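Rechercher dans ce document OK

4.2 Perte de prise lors du chargement du tambour

Sur 124 cycles de chargement, le bras droit du Hornach a signalé 80 prises valides. Dans 4 cas, le tissu n'était pas retenu : la consigne de couple était atteinte par contact direct des doigts entre eux – le contrôleur ne distingue pas cet état d'une prise sur textile mince. Le bras poursuivait alors sa trajectoire vers le tambour sans charge. Aucun arrêt de sécurité n'a été déclenché. La figure 3 montre le poste, les deux pinces ouvertes de part et d'autre du panier.

Figure 3. Poste de chargement, porte du lave-linge fermée. 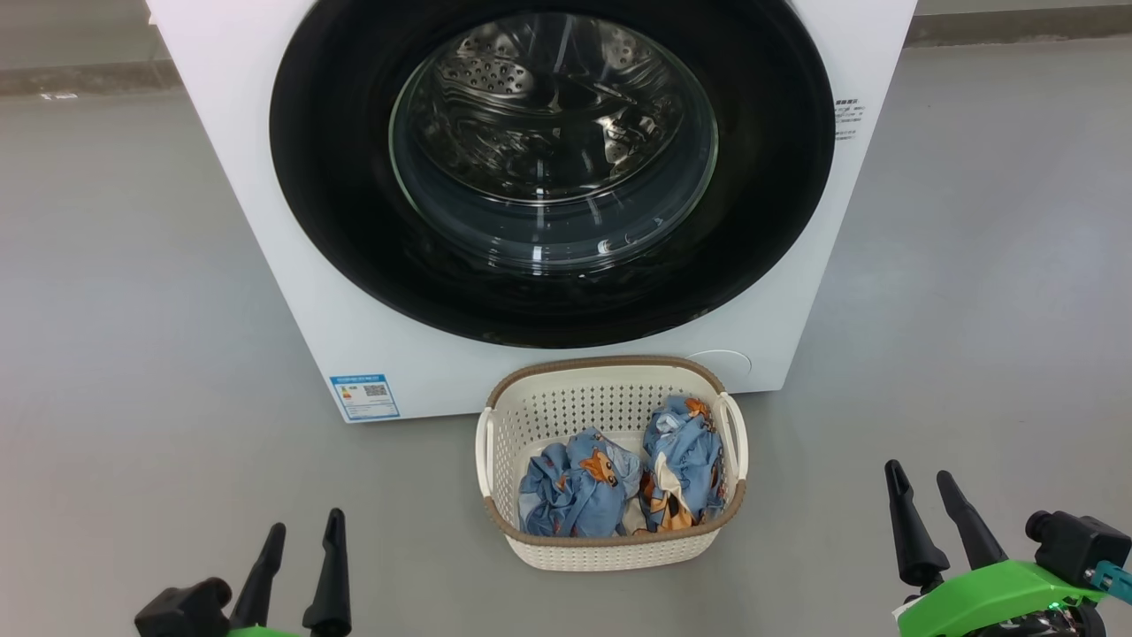 Ilgın Dönmez objecte que le seuil de couple n'est pas seul en cause et que l'écartement des doigts, déjà mesuré, aurait suffi à détecter la prise à vide.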